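Short Fiction

The Water at Atden

By Digby Treloar
April 14, 2025

The man selling the water had set up in the old feed store, and by the time Pui-shan Chang got there the line went out past the gas pump. She had not come to buy. She had come because her uncle had, twice, and because her uncle's knees were supposed to be better.

"They are better," said Ka-ming Kan, who was holding his place with a lawn chair. He was sitting in it at the time.

"You're sitting down."

"I'm sitting down because I want to."

She let that go. Her uncle had driven a truck for Tsai Freight until his hips quit on him, and he had never in his life bought a thing that came with a pamphlet. Now he had three pamphlets. The water came from a spring up on Kurkley Ridge, they said, and had passed through 1,000 feet of rock, and a jug of it cost $20. The word they used was "settled." Pui-shan had read all three in the car and still couldn't say what settled water was. Water that sat still, she supposed. She had a bucket of that behind the garage.

"Who measured the rock?" she asked.

"What?"

"A thousand feet of rock. Somebody must have gone down there with a tape."

Ka-ming looked straight ahead at the back of the woman in front of him. The woman had turned a little to listen.

Inside, it still smelled of oats. The seller's name was Pak-hei Chiu and he was younger than she had pictured, with a good haircut and a cold. She noticed the cold right away. He blew his nose, washed his hands with something from a pump bottle, and took two jugs down for a man in a church jacket. He didn't take any of the water himself.

"Do you drink it?" she asked, when it was their turn.

"Every day."

"How's that going?"

He smiled at her. It was a nice smile and she held it against him. He said the water didn't work on colds. It worked on joints, sleep, and what he called low spirits. She asked how it knew the difference. Her uncle put his hand on her arm and paid for one jug, and then, after looking at her, for a second.
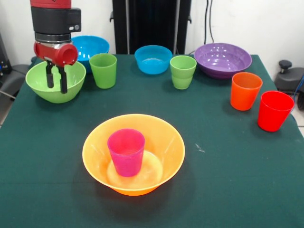 Did the water come from the ridge? It came from the ridge the way all the water in Atden did, down through the same pipe, past the same pump house, and out of the tap behind the feed store.

She found the tap that evening. It wasn't hard. There was a green hose on it and the ground under the hose was mud, in a month when it hadn't rained. She took a picture with her phone and then stood there feeling less pleased than she had expected to. She had known since the pamphlets. Being right had taken her an hour and a pair of shoes.

Her old neighbor Chun-yin Kong ran the pump house. She went by and asked him what the town used in a normal week and what it was using now.

"It's up," he said. "About 290 gallons."

"And you didn't wonder?"

"I figured somebody had a pool."

She did the arithmetic on the drive back and didn't like it. It was a good living. It was more than Tsai Freight had ever paid anyone.

Her uncle was in the kitchen when she came in. One of the jugs was open on the counter and he was making rice with it. She put the phone down next to him with the picture up. He wiped his hands and bent over it, and then he took off his glasses and bent over it again.

"That's a hose," he said.

"It's his hose."

"Could be for washing the floor."

"Is that what you think?"

He measured out the rest of the water and put the lid on. He walked over to the stove, and she watched his knees, because she couldn't help it. He walked the way he always had, a little wide, like a man on a boat. It might have been better. She had not been paying attention before, so what would she compare it to?

"Your aunt used to go to a man in Wirkadik," he said. "For her headaches. He pressed on her feet."

"Did it work?"

"She liked the bus ride." He turned the flame down. "I'm not going back, if that's what you want to hear. It's a long time to stand in line."

"You had a chair."

"Even so."

They ate the rice. It tasted like rice. In May the feed store was locked, with a sign in the window giving a phone number, and when she called it, it rang and rang.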